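Shared Workshop Members Build a Kitchen Robot Arm and Release the Plans

By Lorena Sosa, Hostby Workshop
December 16, 2024
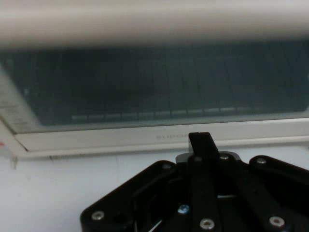
What does a person need to know before building one of these arms at home?

Basic soldering, how to use a hex key, and enough patience to follow a wiring chart. The software installs from a single download, and the build guide assumes no programming.

OLIVARES — Members of the Hostby Workshop have finished the first full version of Skirenen, a tabletop robot arm meant for practice with everyday kitchen appliances, and are releasing the complete plans free of charge. The parts list, cutting files, wiring chart and control software will all be open for anyone to copy, change and share.

The project began at a workbench in the back of the building, where Brenda Navarrete was trying to get a secondhand arm to pull open a cabinet door. She got the door open on the second evening and lost most of a fingertip pad doing it. Several members wandered over to watch, and by the end of the month there was a sign-up sheet.

"I had been working alone in my garage for years, and I had no idea how much faster it goes with other people at the table," said Navarrete, who designed the gripper. "Someone would look at a bracket I had been fighting with all week and say, why don't you just flip it over? And they were right!"

The gripper took the most work by far. Early versions used printed plastic links, and they flexed whenever the fingers pushed against anything stiff. The current one uses flat black plates held with hex-socket screws, so a builder can take the whole thing apart on a kitchen table and put it back together with ordinary hand tools. A small camera rides at the wrist and looks out past the fingers, giving the person at the controls a close view of whatever the arm is reaching for.

Appliance doors are the main subject right now. They swing, they stick, and every one of them wants a slightly different pull. The group's practice routine calls for 100 tries at each new door before any settings get changed, a rule that came from Ashraf El Khatib after one too many late-night adjustments that made things worse. All practice is done with the appliance unplugged.

"You learn a lot from try number 70 that you didn't learn from try number three," El Khatib said. "The screws settle, the cable finds a new place to rub, and you finally see what the arm is really doing. I love that part. I could watch it all evening."

Akosua Mahama wrote the build guide and tested it by handing drafts to members who had never touched a motor. Wherever a reader stopped, she rewrote the page. The guide now runs to 200 pages, much of it large drawings, with a long chapter on routing cables through the wrist — the step that caused the most trouble for first-time builders.

Plamatach, a local metal shop, cut the plates for the workshop's own arm and let members come in to see the job set up. The cutting files in the release are the same ones used there, with notes on hole sizes for builders who plan to drill by hand.

Work on the next version starts in January. Members want a quieter shoulder joint and a softer fingertip, and Olga Sosa is putting together an evening build class for people who would like company while they work through the guide. Beginners are very welcome, and there are tools to borrow.

Contact: Lorena Sosa, Hostby Workshop, Olivares | © 2024 Hostby Workshop | Back to top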